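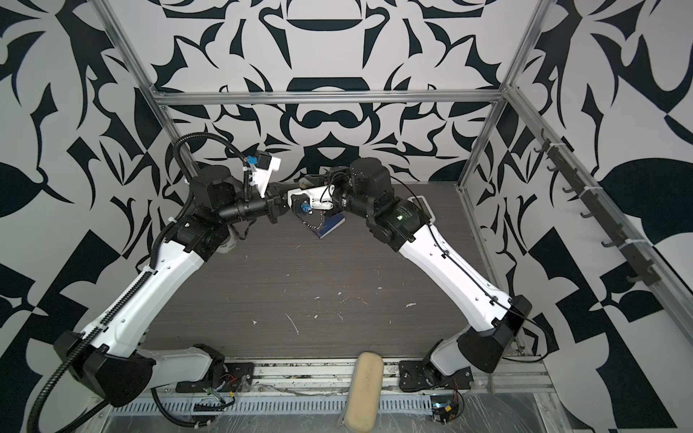
FARSKA, June

How to get from Farska to Carley by ferry

The ferry to Carley leaves from the old pier, a short walk downhill from the Farska bus station. You can do the trip in a day, but the last boat back is early, so plan to stay the night if you want to see the lighthouse.

Start at the ticket window, which opens at 6:30 a.m. A round trip costs 22 dollars and a one-way ticket costs 14. Bring cash. The card reader was down both times I went.

Keep your paper ticket. You need it again on the way back, and a photo of it on your phone will not be accepted.
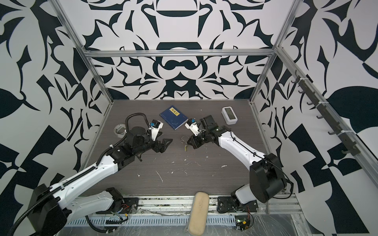 2 min read

Large suitcases go on the lower deck. Put them on the left-hand rack if you are getting off at Cropper, the only stop on the way. Everything for Carley goes on the right. Small bags can stay with you.

Sit inside for the first half. The open water after Cropper is rough in the afternoon, and the upper deck gets a lot of spray.

At Carley, walk past the parking lot and turn right for bus 128. It meets every boat except the first one. Get off at the post office for the guesthouses. If you miss the bus, the walk takes half an hour and is mostly flat.

For the return, be at the dock 20 minutes early. Boarding is first come, first served.

Nabil Chidiac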